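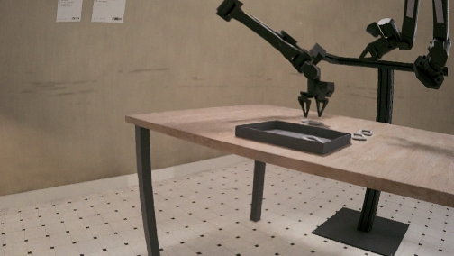

Ticket 904, shared printer, Oddale office. Reported by Orlando Bermúdez: everything prints on legal paper, including things nobody would want on legal paper. Cleared the queue, same result. The driver thinks the default tray is Tray 2, and Tray 2 thinks it's in a law firm. 

Update, 9:40 a.m. Set default to Tray 1, letter. Test page fine. Closed.

Update, 10:18 a.m. Reopened by Orlando. Printed 40 copies of the April rota, all legal. Asked why 40. No reply.

Update, 11:05 a.m. Ayanda Kekana found the old Moodley profile still being pushed at login, overwriting my change. Removed it and logged in twice to check. Letter both times. Leaving open until Orlando prints something short.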